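3.2. Recogida de demostraciones

Las demostraciones se obtuvieron por teleoperación en una estación bimanual con dos brazos enfrentados sobre una mesa de madera. El operador maneja un par de brazos maestros y el sistema registra las posiciones articulares a una frecuencia de 50 Hz, junto con las imágenes de las cámaras fijas y de muñeca. La sincronización entre flujos se realiza por marca temporal en el momento de la captura, con el módulo de registro de Clokach. Los episodios en los que algún flujo pierde más de 2 imágenes consecutivas se eliminan antes del entrenamiento.

La tarea consiste en manipular frascos cuentagotas de pequeño tamaño y tapón blanco en presencia de un recipiente translúcido de color verde azulado. Se escogió este tipo de objeto por dos motivos. El cuerpo oscuro y el tapón cónico ofrecen superficies de agarre muy distintas, y la elección entre una y otra condiciona la orientación final de la pieza. Además, los frascos se diferencian sobre todo por la etiqueta, de modo que la política debe apoyarse en el color cuando la instrucción designa un frasco concreto.

Cada operador completó un bloque de 35 episodios por sesión. Entre un episodio y el siguiente se modificó a mano la disposición de los objetos, sin plantilla, con la única condición de que todos quedaran al alcance de al menos uno de los brazos. En parte de las sesiones se añadieron bolas blancas como distractores. Las instrucciones en lenguaje natural fueron redactadas por Nadège Tanguy después de la captura, a partir del vídeo, y revisadas por Ashraf Ramadan. Las discrepancias se resolvieron conservando la redacción más específica. La figura 3 reúne vistas de la estación y de los objetos.
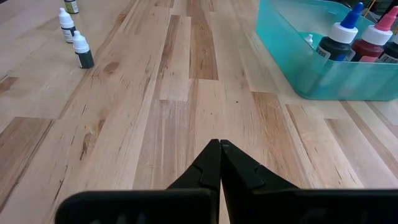
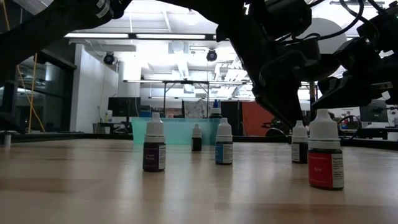
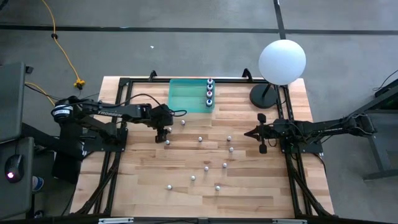
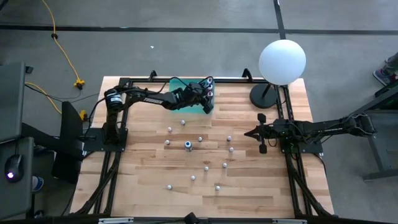
Figura 3. Estación de teleoperación y objetos de la tarea, desde la cámara de muñeca (primera imagen) y desde cámaras fijas (las restantes).

La segmentación de los episodios sigue el criterio de Vasić: el inicio se fija en el primer desplazamiento articular superior al umbral de ruido, y el final, en la última apertura de pinza seguida de reposo. En los episodios con regrasp, esto es, con más de un cierre sobre el mismo objeto, se conservaron todos los intentos. Los experimentos preliminares con el conjunto Drulley indicaban que suprimir los intentos fallidos reduce la capacidad de recuperación de la política, aunque acorta las trayectorias medias.

Las etiquetas de éxito se asignaron por inspección visual en 3 categorías: completo, parcial y fallido. Se consideró parcial todo episodio en el que el frasco designado fue levantado pero no depositado en posición vertical. Los episodios parciales intervienen en el entrenamiento con peso reducido y quedan excluidos de la evaluación.

La partición entre entrenamiento y validación se hizo por sesión y no por episodio, con el fin de evitar que disposiciones casi idénticas aparecieran a ambos lados. Las sesiones grabadas en Nitomside durante el mes de mayo se reservaron íntegramente para validación.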